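3.2 Work surface and written instructions

Participants worked alone at a table and followed the printed instructions for a one-piece wire clasp, supplied by Kullis in its standard beginner kit. No spoken help was given during the first attempt.

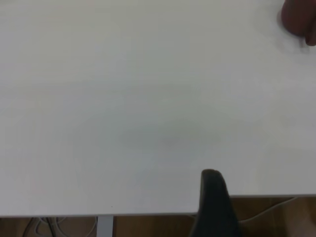
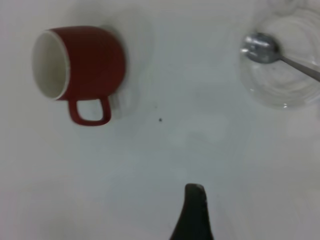

Figure 2. The white tabletop, two views.

The instructions were tested in two versions. Version A was the leaflet as sold. Version B was rewritten by the second author, Odette Hoarau, after a pilot held in October, and it gave every length in both inches and millimeters. Wire of a light color was avoided in both versions, as a pale surface such as the one in Figure 2, with its soft gray shading, gives little contrast to silver-toned wire, and several pilot participants lost sight of the cut ends. Copper wire was used in all sessions reported here. The gauge was the same throughout, and the pliers were of one model, bought from Janevski.

Each participant made the clasp twice. The first attempt was made with the leaflet only. Before the second attempt, the participant could ask questions of the session leader, Yareli Robles, who answered from a fixed script. Questions outside the script were written down and left unanswered until the session had ended. A clasp was accepted if the hook closed fully into the eye and opened again by hand without bending the shank.

Most of the written questions concerned the same step, in which the wire is turned back on itself to form the hook. The leaflet calls this movement a "return," a word that appears nowhere else in the kit. Participants who had made jewelry before tended to pass over the word and do what they already knew. Beginners stopped, reread the step, and in many cases began the wrap on the wrong side of the loop. Version B replaced the word with a plain description of the movement and a line drawing at full size.

Across the whole study, 1331 written comments were collected. They were sorted by Mebrat Lencho and Omprakash Shakya, working separately, into seven groups: tool grip, wire length, order of steps, wording, drawings, finish, and other. Where the two readers disagreed, the comment was placed by the first author. Comments on finish were set aside and are treated in Section 5, together with the results for the Zondia tumbling method.

Two limits of this procedure should be noted. The second attempt always followed the first, so gains from practice cannot be fully separated from gains due to the scripted answers. In addition, the clasp is a short project, and the findings may not hold for a full bracelet made from a single length of wire.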